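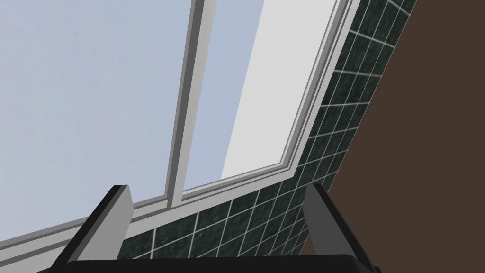 Myrto Margaritis keeps a kitchen on her second monitor, and she has spent more hours in it since January than in the one where she cooks her dinners. It has green tile and a big white-framed window, and it never needs sweeping. Her job at Tultudik is to find out which gripper deserves to be bolted onto a real arm, and she does most of the finding out in there, with a mug of tea going cold at her elbow.

When I visited she was comparing two of them, the Cirno and the Saha, and she was kind enough to let me drive. I was terrible at it! I sent the wrist rolling back until the camera stared up past the fingers at the glass, and it took me a good while to find the counter again. Myrto laughed and said the wrist view does that to everyone, and that she still loses her bearings if she skips breakfast.

Each gripper gets 100 tries at the same 12 objects, all run through a controller called Clurkimov that her team has been fussing over for years. The Cirno has the longer reach and is lovely with mugs and jars. The Saha is stubbier and a bit slow to close, but it hangs on to a spoon — and spoons, I learned, are where a lot of good grippers come to grief. It dropped 9 things all told while the Cirno dropped 50, most of them cutlery.

You might think that would settle it. Myrto doesn't, quite. Simulated friction is a guess, she told me, even when it's a careful one, and she wants both grippers on the bench before she signs anything. She has a drawer of real spoons waiting, borrowed from her mother, who would like them back by summer.

Comments (3)

dellarobin: We had the same trouble with forks. Did she try softer fingertips?

P. Okafor: More on the controller please, that's the part I wanted to read about.

gluepot: Tell her mother good luck with the spoons.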